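Vodero Opens Bench Room for Everyday Handling of Clear Plastic Cups

New room gives cup makers and cup buyers a simple place to study how a thin, transparent item is picked up, passed and put down

Vodero, the product handling studio of the Fivonano group, today announced the opening of its new bench room for transparent tableware. The room is made for one kind of work: small, repeated handling of clear plastic items on a plain wooden surface, at the height and distance of a normal table task.

Clear cups are among the most common items in canteens, offices and waiting rooms, but they are not easy items to work with. The wall is thin, the edge is hard to see against a light table, and a small difference in pressure changes the shape of the cup. Companies which buy them in large quantity often choose by price and by volume only. Vodero wishes to offer these companies a better basis for their choice.

The center of the room is a square board of light wood, set in a metal frame and kept in position at its corners. Wood was selected after a comparison of 5 surfaces, including white laminate, glass and rubber mat. White laminate gave too much reflection under the ceiling lights, and on glass the lower edge of the cup was nearly lost. 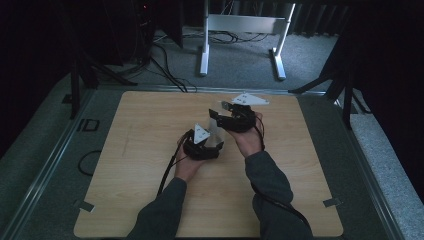
Each session in the room follows the same order. A cup is taken to the middle of the board, held over the wood, passed from one side to the other and then set down. The full order takes 2 minutes, including the time to note the result. The person at the board works with both sides equally, and the session is divided so that the left and the right each begin the same number of times.

During the preparation period, which ended in January, Vodero completed more than 540 sessions with cups from 9 different production lines. The first results are of practical interest for buyers. Cups with a rolled edge kept their round form better when they were held near the top. Cups with a straight edge were easier to pass but needed to be held lower. The total weight of the cup had a smaller influence than the team expected before the work started.

"We wanted a room where the object has our full attention," said the head of the Vodero studio. "A clear cup seems to be a very simple thing, and for this reason it receives little care. When you pass the same cup many times over the same board, you begin to notice where it bends and where it holds."

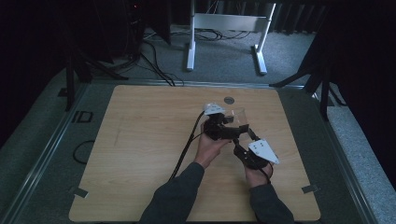 A clear plastic cup held above the square wooden tabletop in the Vodero bench room.

The floor of the room is carpeted in gray. The carpet lowers the sound in the room, and a cup that falls from the table can normally be used again in the same session after it is wiped. The studio keeps the color of the surroundings quiet, so that the outline of a transparent item can be followed as well as possible.

The first outside partner of the room is Benedetti, a supplier of cups and lids for company canteens. Benedetti will send samples from its current range and will receive a written report for each of them. The report contains the handling notes, a short recommendation on wall thickness and a remark about stacking. A second partner, Hitex, will contribute lids and small trays, which Vodero plans to include in a later stage of the program.

"Our customers tell us when a cup is uncomfortable, but they can rarely explain why," said a product manager at Benedetti. "With these reports we can speak about it with our own production in clear words."

The bench room accepts samples from manufacturers, importers and large buyers. Samples should be sent unused, in their original packing, with the name of the production line written on the outside. Items other than cups can be considered if they are transparent and fit comfortably on the board. Visits for partners are possible on Saturday mornings by arrangement with the studio.

About Vodero
Vodero is a studio for product handling and part of the Fivonano group. It studies how ordinary household and canteen items are held, moved and put away, and prepares reports for the companies that make and buy them.

Press contact
Vodero Press Office, Fivonano group
Requests for samples, visits and picture material are answered by the press office on working days.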